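2026-03-01. Open day at Wanlow, second visit since February. Watched the Zellier session on sorting packets with hand-held grippers.

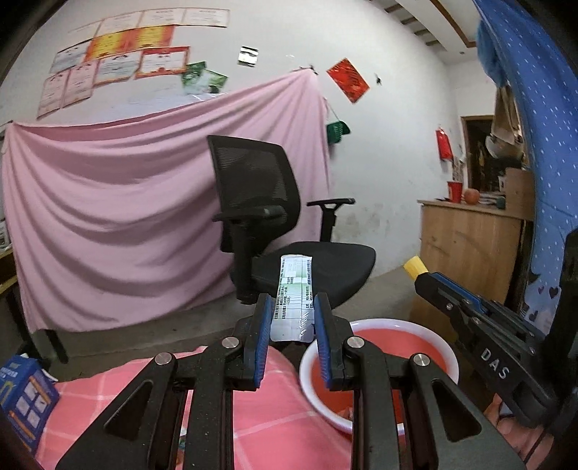
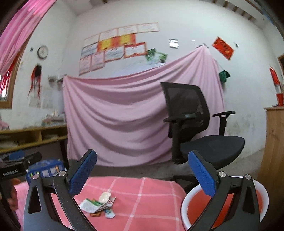 My interest is finger pads, as Garance still wants a softer compound for the Ngui fixture. Ours lose grip on film packaging after 300 cycles. Both views have the blue textured pads and four pivot pins on the linkage, a simpler layout than ours. Asked for pad hardness, got no number. Will order two grades and rerun the test at 79 and 100 percent closing force.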